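Ticket 1144: el brazo no termina de coger el plato de la encimera
Abierto por: Maribel Londoño

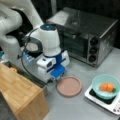

Hola a todos, retomo el hilo porque Arwel me pidió que lo dejara todo escrito en un solo sitio (mis notas estaban repartidas por tres libretas, lo siento). La tarea es la de siempre: coger el plato, llevarlo junto al horno, volver a por la zanahoria del bol y dejarla en el plato. Cosa de niños, vamos. Pues llevamos 165 intentos y el plato sigue siendo el hueso.

Lo que pasa: la pinza llega bien, se coloca sobre el borde, baja... y empuja. El plato resbala por la encimera un par de dedos y la pinza se cierra en el aire. Con la zanahoria, en cambio, ¡ni un problema! La coge como si llevara toda la vida cocinando.

14 de abril de 2019
Probado hasta ahora:
Recalibrar la muñeca con la herramienta de Cusent. Sigue igual.
Bajar la velocidad de aproximación a la mitad. Resbala más despacio, pero resbala.
Cambiar el ángulo de entrada para que un dedo pase por debajo del borde. Mejor, aunque el borde levanta muy poquito y a veces el dedo se queda apoyado encima.

Respuesta de Haf Parry:
¿Has mirado la altura de la encimera en el modelo? En Skevlow la teníamos tres milímetros por encima de la real y hacía justo eso.

Respuesta de Maribel:
¡Era eso, o casi! La tenía mal. Corregida la altura y con el ángulo nuevo, coge el plato más de la mitad de las veces, que para mí ya es una fiesta. Falla todavía cuando lo pongo muy pegado a la placa de inducción, porque la muñeca no tiene sitio para girar.

Kaj me preguntaba si esto ya vale para una cocina de verdad. Yo, en la mía, todavía no lo dejaría solo poniendo la mesa. Para pasar verdura de un bol a un plato sí, y tan contenta.

Dejo el ticket abierto hasta probar con las almohadillas más blandas. Arwel, si te llegan antes que a mí, avisa.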